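Rogelio Dagdag
Thread, one station, one gauge, one bad June

1/ I run a backyard weather station near Plomeo. This is a thread on why my June rain total was wrong and how I corrected it. Short version: the tipping bucket undercatches in wind, and the monthly number on the public map was low.

2/ Setup. Tipping bucket gauge, Haltutel brand, rim at chest height on a steel post. Next to it, a plain manual gauge with the rim much closer to the ground. Wind and temperature come from a Pesell mast at the other end of the lot. Logger records every 2 minutes.

3/ June total from the tipping bucket: 200 mm. June total from the manual gauge, read every morning and emptied: 314 mm. Same yard, same storms. That gap is far too big to write off as spatial variation.

4/ First suspect is always a clog. I pulled the funnel and checked the screen. Some grit, one seed husk, nothing that would hold water back. Poured a measured volume through at a slow drip and the tip count came out right.

5/ Second suspect is intensity. A tipping bucket loses water while the bucket is moving. In heavy rain it is moving a lot. Repeated the pour test fast. It read low, but by nowhere near enough to explain June.

6/ Third suspect is wind. Air speeds up over the rim of a raised gauge and carries drops past the opening. Small drops are affected most. So light rain in strong wind is the worst case, and heavy rain in calm air is the best.

7/ Sorted the daily readings by mean wind during rain. On calm days the two gauges agree closely. On windy days the raised one falls behind, and it keeps falling behind as the wind goes up. That pattern is hard to get from a clog.

8/ Someone will ask about the manual gauge reading high. Splash-in is possible with a low rim. I have short grass under it and no hard surface nearby. I also checked for condensation on dry mornings and logged zero when there was only dew.

9/ Worst single event: the frontal rain that came through overnight with wind out of the southwest. Manual gauge 62 mm. The tipping bucket missed a large part of it. Rain rate was modest the whole night, so the fast-pour error does not apply.

10/ Radar does not settle it. The nearest radar sees this valley well above ground level, and its estimates are adjusted using surface gauges. If those gauges are raised and unshielded, the adjustment carries the same bias I am trying to remove.

11/ Kwon asked in replies whether the logger dropped records. It did not. Timestamps are continuous for the month. I also compared battery voltage against the gaps between gauges and found no relation.

12/ The fix. I lowered the rim of the tipping bucket to match the manual gauge and put a ring of slatted wind shield around it. The shield is homemade. Slats hang free from the ring and swing a little. Cost was one afternoon and some fence wire.

13/ Results since then: daily totals agree on calm days, as before, and the windy-day gap has mostly closed. It has not closed completely. I would not expect it to with a single shield.
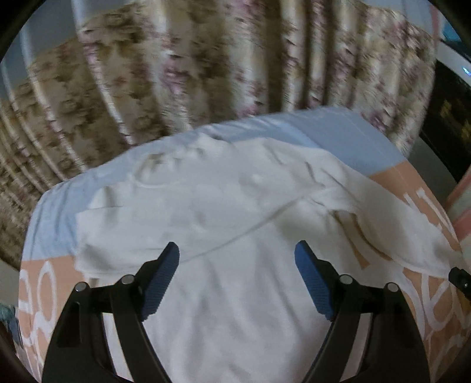 Last modified: 26 Feb 2022

14/ What I did with the old data. I left the raw tipping bucket series alone and added a second column with the manual totals. Do not overwrite raw readings. If my reasoning turns out to be wrong, the original numbers need to be there.

15/ I did not apply a wind correction formula to earlier years. Published corrections assume wind speed at rim height. My mast is higher than that and partly sheltered by the neighbor's trees from one direction. I would be guessing at the input.

16/ Snow is a separate problem and a bigger one. Flakes fall slowly and the wind takes most of them over the top. An unheated tipping bucket also just fills up and reports the melt later. I flag every day with frozen precipitation and use the manual gauge only.

17/ If you have one automatic gauge and nothing to compare it with, get a cheap manual one and read it at the same time each day. A month with a mix of calm and windy rain will tell you most of what you need.

18/ Correction to 5: I wrote the pour tests up in the wrong order. The fast one was done first, then the slow one after the funnel was cleaned. Results are unchanged.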